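Relar moves its robot training into ordinary bathrooms

19 September 2018

The robotics firm Relar has started a new round of recordings in private homes in Grevwood, where a robot arm is guided through the tidying of bathroom counters. The aim is to collect 2,000 examples for a learning system which the company calls Maltomari.

Until March, all recordings were made in the company's own workshop, on a table with a small number of chosen objects. The engineers found that the system learned these objects well but had difficulties with a real home, where things lie close to the sink and to each other.
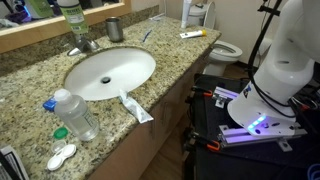

For the new round, 21 households have agreed to take part. The arm travels on a platform which is placed beside the counter, and the residents are asked to leave their things as they are on a normal morning. One visit takes up to 7 hours, including the setting up. An operator guides each movement, and the attempts that fail are kept too -- they are marked separately, so the system can also learn from them.

Bottles and tubes are said to be the hardest part. A full bottle needs a different grip from one that is almost empty, and a soft tube changes its form when it is lifted.

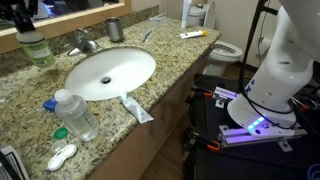 So far 600 examples have been recorded. They are checked by the data company Quintero, which removes any recording where a name or an address can be read. Relar wants to finish the bathrooms before it continues with kitchens -- a date for this has not been decided. Households in Grevwood can still put their name on the waiting list.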